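Wednesday, October 4, 2023
By Cecilia Ansah

Stainless steel pans: stop babying them!

I put off buying stainless for years. Everything stuck, everything went rainbow-colored, and I was sure it was me. Then my neighbor Ramesh handed down a little saucepan with a riveted handle and I have been hooked ever since. It gets used for oatmeal, rice, sauces, even as a mixing bowl when the real ones are dirty.

Heat it dry on medium, then flick in a few drops of water. If they skate around like beads, add your oil. If they just sizzle and vanish, wait a bit longer.

Rainbow tint? A splash of white vinegar, swirl, rinse. Gone in seconds, and I still get a kick out of it!

White chalky spots come from hard water. Same vinegar, but simmer it with water for a few minutes and let it cool before you wash.

Burned-on rice: cover the bottom with water, add a spoonful of baking soda, boil gently and scrape with a wooden spoon. My worst one took 18 minutes (I had walked away to answer the phone).

Salt goes in after the water boils. Cold salty water can leave little pits, and those don't scrub out.
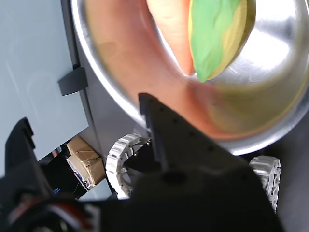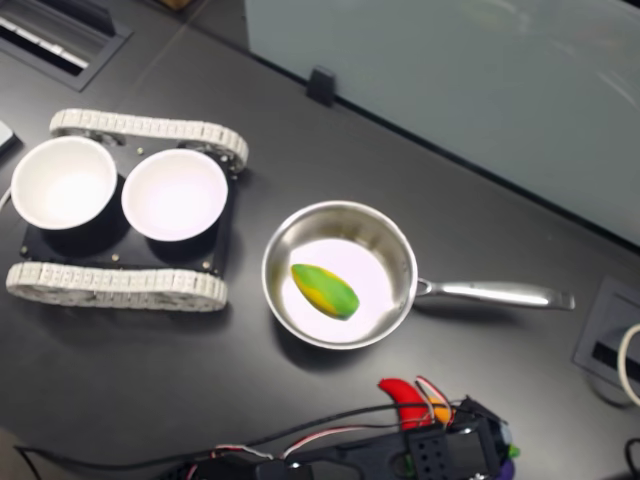 Saucepan with toy food in it, next two:

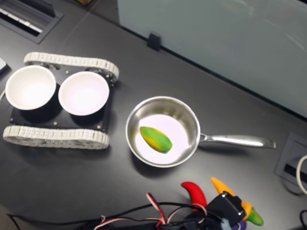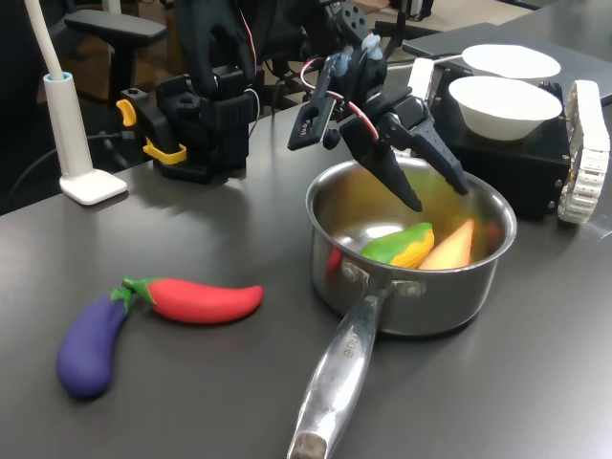

Rivets are where the gunk hides. Take an old toothbrush and a paste of baking soda and water and go around each one, inside the pan and out. Then dry right away with a soft towel, handle too, and rub with the grain if the finish is brushed. Please keep steel wool away from a mirror finish. Yaw tried it on his and now it looks like a skating rink.

Questions or tips of your own? Write to Cecilia at the Skindwood kitchen desk | © 2023 Skindwood | Back to top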